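Print this page | E-mail this page

VANITY CORNER CHECK, NORNSIDE
Leilani Kapoor, Feb 24, 2004

I do this one with a pencil behind my ear and way too much coffee, so bear with my comments! Same list as the Holloway site, just the mirror and the white table this time.

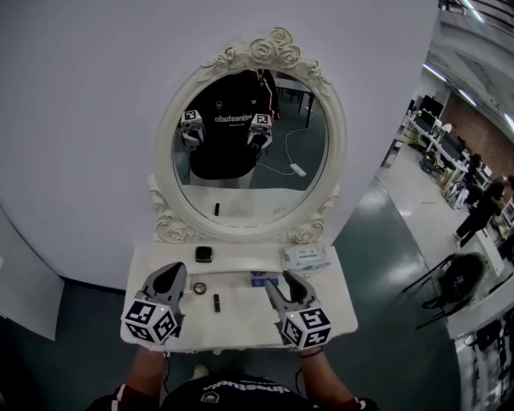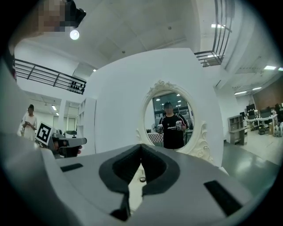 1. Mirror, glass and frame: OK. Oval, fancy white frame, carving at the top crest. I love it, but carving holds dust like you wouldn't believe, so a soft dry brush in there please (no spray!).

2. Mirror, fixing: RECHECK. I want a proper tug test with two people, and again in April.

3. Tabletop: TIDY. Wet wipes at the back right, fine, leave them. The blue box and the little lipstick-type tube need a tray. So does that round ring thing, it's just the sort of item that rolls off and gets stepped on.

4. Cables: FIX. There's a thin white one running across the green floor to a power strip. Tape it or reroute it, form 469 if you need the cord cover.

5. Table legs: not done, I ran out of time. Sorry!

Comments (3)

rollutby_dan: We used a cord cover at Rollutby, 65 bucks, worth it.

Marge T.: what kind of brush?

Leilani: Marge, an old makeup brush works great, the fluffier the better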